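Packing staff at Pickering swap night shifts for training tables

Kitchenware supplier Luvlow has moved a third of the packing team at its Pickering depot off the line and on to a new job, teaching machines to handle the goods they used to box up by hand.

The change began in January, when the company signed an agreement with automation firm Drokmont. Under the scheme, packers spend half of each shift at a table with a hand-held gripper, picking up stock items and setting them down again while a camera on the tool records every movement. The recordings are used to train the robot arms due to go into the depot's small goods area.

Luvlow says it needs 1000 usable recordings of each product type before an arm is allowed to handle it on the line.
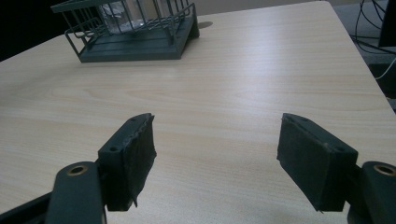 The jaws of a hand-held gripper over a table at the Pickering depot, with a wire caddy at the back.

The depot employs 79 people. The company has told them that there will be no compulsory redundancies while the scheme runs, but night packing will end once two arms are in service. Those on nights have been offered day work at the tables or a place in returns, where goods are checked and repacked.

Feelings on the floor are mixed. Several packers said the table work was easier on the back and that they were glad to see their families in the evening. Others pointed to the loss of the night allowance, worth around 2 hours' extra pay a week to most of them, and asked what would happen when the recording was finished. Luvlow said it would set out its plans for the next stage in writing, and that staff would be consulted first.

The work has its own skills, according to those who have been doing it longest. New starters tend to grab too quickly, as they would on the line, and those attempts have to be thrown out. Each person is now given a morning's practice before anything they record is kept. Sessions are limited to 40 minutes, with a break between, after complaints of sore wrists in the first weeks.

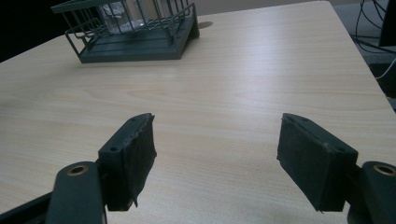
Wire goods are among the items Luvlow most wants the arms to cope with, as they catch on one another and are slow to pack. Open shapes give trouble to a machine that expects flat sides, and packers say they have had to work out where a gripper will hold and where it will slip. A rack like the dark green one on the table, with thin bars above a ribbed base, offers several places to take hold, and a piece of clear plastic inside makes it harder to judge what is there. The pads on the gripper fingers also matter. The black covering frays at the edges, and staff have asked for spares to be kept in the packing area so that they can change them without waiting for Drokmont to send a fitter.

Luvlow's other depot, at Skodamar, will not be included for now. The company said it would look at the results from Pickering before making a decision, and that staff at both depots would be told at the same time.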